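About Jatton Family Law

We help people sort out family matters without turning them into a war, and we love doing it! Jatton started as a one-room office in Plostmont, above the hardware store on Mill Street, and we have stayed in town ever since (though these days we have a proper front door and a lot more chairs).
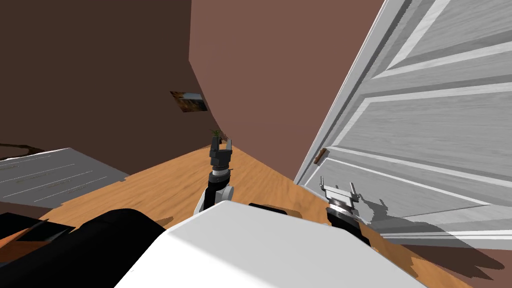
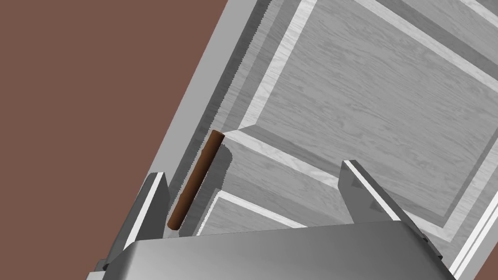
Two computer-rendered views, each with a robot gripper.

Our work is adoption, guardianship and everything that comes with them: stepparent adoptions, grandparents who are raising grandchildren, relatives stepping in when a parent can't, adult adoptions, and name changes. We also help families set up guardianships for an aging parent or for a son or daughter with a disability who is about to turn 18. Those last ones come in waves every spring, so if you have a high school senior at home, please call us by April.

There are 5 attorneys here now, along with a front office team that knows the county clerk's filing window better than most of us lawyers do. Two of our attorneys came over when we joined with the Sánchez law office, which had handled guardianship cases in Plostmont for years. They brought their clients, their Spanish-language practice and a very good coffee maker. Every form letter we send is now available in English and Spanish, and you can have any meeting with us in either language.

Last year we finished 245 cases. A good number were stepparent adoptions, and those hearings are still our favorite days at the courthouse. People bring balloons. Grandmothers cry, judges pose for photos, and some of us have been known to tear up in the hallway too.

How we work

Your first meeting is free and takes an hour. Bring whatever papers you have, even if they're in a grocery bag. We'll tell you what kind of case you have, what the court will want to see and what it should cost. Most uncontested stepparent adoptions are a flat fee, and you can pay it in installments. If we think you can handle the paperwork yourself, we'll say so and point you to the self-help desk on the first floor of the courthouse.

After that you get one attorney and one paralegal, the same two people all the way through. You can follow your case on Skituler, our online client page, where we post court dates, copies of everything filed and a running list of what we still need from you. If you don't like doing things online, we're happy to mail it all!

In the community

We run a free guardianship evening at the Plostmont library, and 27 families came to the most recent one, our biggest turnout so far. We also give $1000 each year to the county's school supply drive for children in foster and kinship care, and our whole office spends an afternoon stuffing backpacks.

Come see us

Our office is open from 8:30 a.m. to 5 p.m., and later by appointment if you work days. Parking is free behind the building, the entrance has a ramp, and kids are always welcome. There's a toy shelf in the waiting room, and the front desk keeps stickers.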